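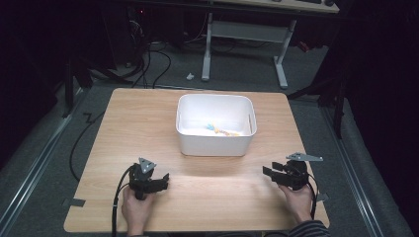
Getachew Yilma reckons the dropouts are in the cable and wants the left one swapped before anyone touches the firmware.

September 15, 2025. Left gripper lost its width reading again - 2 dropouts in 100 cycles, both near 70 % open. Right gripper clean. Same fault logged in August, closed without a cause. Run 394 scrapped. Encoder connector reseated, no change yet.

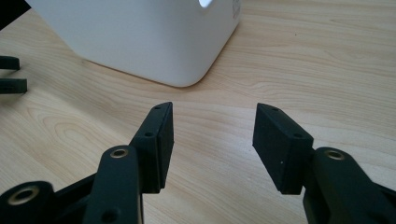 Fingers and bin, bench run.

Next: swap cables left to right, repeat the cycles. Firmware stays as is.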